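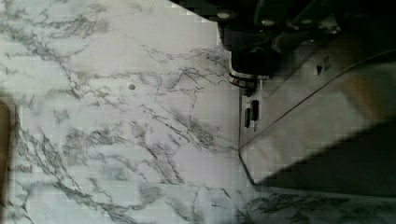

*Wrist view, close to the counter. Most of what the model learns from looks like this.*

# Kitchen collection FAQ

Loïc Lemaire and Annick Bailly keep this page going for everyone who joins the Kitdale sessions. Got a question that's missing? Add it at the bottom and one of us will get to it!

## What are we collecting?

Demonstrations. You guide the arm through a short kitchen task, Zela records the camera views and the joint positions together, and the whole thing becomes one episode. Our goal for July is 2,000 episodes across 17 tasks. We have 600 so far, and the early training runs are already fun to watch.

## Do I need robotics experience?

No. If you can make toast, you can do this. Annick walks every new operator through a practice block first, and those episodes don't go into the set.

## Why two views?

The wide view tells the model where things are in the kitchen. The wrist view gives it the last few inches – edges, slots, the gap between the gripper and the metal. Models trained on only one of them did noticeably worse in our tests, especially near shiny surfaces.
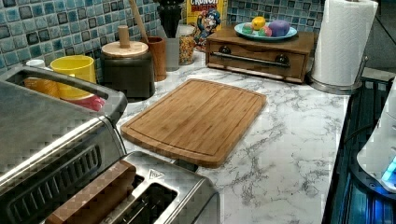

*Wide view of the counter, with the toaster, toaster oven and cutting board.*

## Should I tidy the counter first?

Please don't! Clear what your task card says to clear and leave the rest. Cereal boxes, jars, utensils and cups all help the model learn what to ignore. Do shift the cutting board a little between episodes, and turn it now and then.

## I fumbled. Do I delete the episode?

Keep it and tag it "recovered" if you got there in the end, or "failed" if you didn't. Recoveries are gold. Episode 204 has a terrible first approach and a lovely save, and Loïc shows it to all the new people.

## How fast should I move?

At an easy, steady pace. Long pauses are the main thing we end up trimming, so plan your move before you hit record.

## Where do the files go?

Zela uploads to the Cindeo server at the end of each block. Wait for the green check before you log out.

## Can I suggest a task?

Yes, please. Saturday mornings are open for trying new ones – bring the props.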